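4.2 Regeln für das Bedienen und Abbrechen

Jetzt wird's etwas trockener, aber ich verspreche, ich halte mich kurz. Als wir mit den Aufgaben rund um die Wäsche angefangen haben, hatten wir genau eine Regel, und die lautete: Hände weg vom Tisch, solange die Arme laufen. Das klang vernünftig und reichte hinten und vorne nicht! Von den ersten 491 Durchläufen mussten wir 80 verwerfen, und zwar meistens wegen Kleinigkeiten im Ablauf (jemand hatte mittendrin einen Clip nachgedrückt, jemand anders hatte den Abbruch nicht ins Protokoll geschrieben). Seit Januar arbeiten wir deshalb nach einem Regelblatt, das bei uns intern Skutine heißt und inzwischen 19 Punkte hat.

Mein Lieblingspunkt ist Nummer sieben: Ein Stück gilt erst dann als aufgehängt, wenn der Clip ohne Hilfe des Greifers hält. Vorher hat das jeder von uns anders gewertet, ich selbst leider auch. Bei Socken (Abb. 3) ist die Frage besonders lästig, die sind klein, und der Greifer verdeckt gern die Stelle, auf die es ankommt.

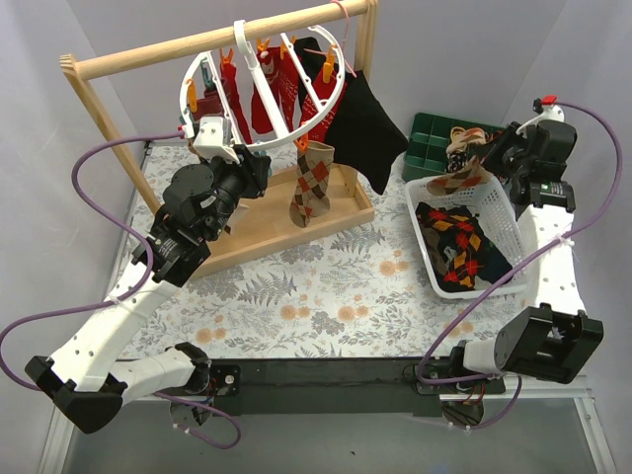

Abb. 3: Zweiarmiger Aufbau mit Wäschekorb und rundem Cliphänger, im rechten Greifer eine Socke mit Rautenmuster.

Punkt sieben ist mir zu weich, schrieb Lucrezia Pagano an den Rand unseres Entwurfs, ihr müsst dazusagen, wie lange der Clip halten soll, sonst wertet Berchtold wieder anders als ihr. Da hatte sie recht, und wir haben eine Wartezeit von drei Sekunden nach dem Öffnen des Greifers ergänzt. In den 186 Durchläufen danach gab es noch zwei strittige Fälle, beide bei dickem Strick.

Der zweite große Block betrifft Kabel und Arbeitsraum. Vor jeder Sitzung fahren wir beide Arme einmal langsam bis an die Grenzen und schauen, ob ein Kabel spannt oder irgendwo hängen bleibt. Wer bedient, bricht ab, sobald sich die Greifer näher kommen als eine Handbreite, und diskutiert wird erst hinterher! Den Abbruch trägt dieselbe Person ein, mit Uhrzeit und einem Satz zum Grund.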